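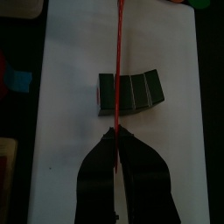

How to set up a sorting bench that people and a robot arm can share

I run the returns bench at Jinwood. We take back toys, craft kits and building sets that customers send in, work out what's all there and what isn't, and put the good stuff back in stock. Until last April every bit of that was done by hand. Now an arm does part of it, and I spend my mornings doing a job that didn't exist when I was hired.

A few people at other warehouses have asked me how we got it going without everyone hating it (it was close, I'll admit). So I wrote down what we do, in the order we do it. I'm not an engineer. If you want the wiring, ask somebody else!

Before you buy anything, sit down at the bench

Do a full shift of the work yourself, even if you've done it for years, and write down every single thing your hands do. I mean all of it – tipping out the bag, turning a piece over to check the back, flicking a bit of fluff off, pushing stuff to the side with your wrist while your fingers are busy. My list ran to two pages and Nilton Yupanqui, who has the bench next to mine, got a completely different two pages out of the same job.

Then go through the list and mark what you'd be happy to never do again. For us it was the picking and placing. Small parts, one after another, out of a pile and into the right tray, for hours. My thumb joints were shot by lunchtime. What I did not want to hand over was deciding if something was good enough to sell, and I said so early. Say it early. It's a lot harder to ask for a task back once somebody has drawn a diagram without you in it.

Set up the surface

You want a work area where the pieces stand out. Our tabletops are dark, which looks smart and is terrible for dark green and black parts. We tried a lamp, then two lamps, and got nice bright glare and nothing else. A big plain white sheet laid down the table did more than both lamps put together.

Things I'd tell you about the sheet:

Pick a matte one. Shiny board bounces the light right back.

Fix the corners or it will creep over the course of a day, and you'll wonder why every pick is a hair to the left.

Change it when it gets grubby. Little specks and pencil marks are fine, but once it's gray all over you've lost what you put it there for.

Look for shadows with the arm in its working position, since it throws its own. Ours darkened one side of the sheet and we ended up turning the whole bench.

Anything waiting its turn stays off the sheet. Boxes and loose bits can sit along the side on the bare table. Forget this and you'll find the arm trying very politely to pick up your lunch card.

Teach it the awkward pieces first

Everyone wants to start with the easy ones because it feels great to see it work. We did that too. Nine easy parts, lovely, handshakes all round. Then we put a curved piece down and it was like day one again.

Start with curves, thin stuff, and things lying near or across each other. A curved block is a good test because where you grab it matters so much. Grab near one end and it swings. Long skinny things are a pain for another reason: they can lie right where the fingers need to go. Run your trials with the parts in a mess like the one you get on a real morning. If you've laid everything out neatly with gaps between, you're testing how tidy you are.

Here's how a round goes for us:

1. Put the piece down on the sheet any old way. Don't line it up.
2. Bring the fingers in slowly and stop short of the piece.
3. Check from the side that the fingertips will land on two faces that can take a squeeze.
4. Close gently, lift a little, hold, put it back.
5. Write down what happened in plain words. "Slid out the left side" is a good note. "Fail" isn't much use to anyone.
6. Turn the piece and go again.

We did 100 rounds on each awkward shape before we let it near customer returns. That sounds like a lot, and it was. Jhair Guzmán did most of them with me and we got through a heroic amount of coffee.

Keep the notebook where people can reach it

We started with the notes in Clerkus, the software the company already used for stock, and hardly anyone wrote anything. You had to take your gloves off, log in, find the page. I bought a spiral notebook and tied a pencil to it, and the notes tripled in a week. I type them up at 3 p.m. when it's quiet.

Decide who stops it, and when

Our rule is that whoever is at the bench can stop the arm for any reason and doesn't have to explain until afterward. Get that in writing. The first month, people were shy about it because there was an hourly target on the wall, and stopping made the number look bad. I asked for the target to come down until we'd settled in. It took two meetings, but it came down.

What changed for us

The bench handles up to 2,000 parts on a busy day now. On our best day by hand the count was 801, and I remember that day because I couldn't open a jar that evening. So yes, it's faster, and my hands are better for it.

But the work feels different and you should plan for that. There's more watching. Watching is tiring in its own way, so we swap every hour between minding the arm and doing the quality checks. Nilton misses the chatting – with three of us elbow to elbow we used to talk all morning, and now there's usually one person at the arm and two across the room. We moved the check table closer, which helped some.

Pay is the other thing. Setting up, testing and logging are skilled work and for the first stretch we were on the old sorting rate. Ask about the job title before the machine shows up. I asked after, and it took until the next pay review to get it fixed.

If you try the white sheet, buy the big roll. The precut ones are always a few inches too short for the table.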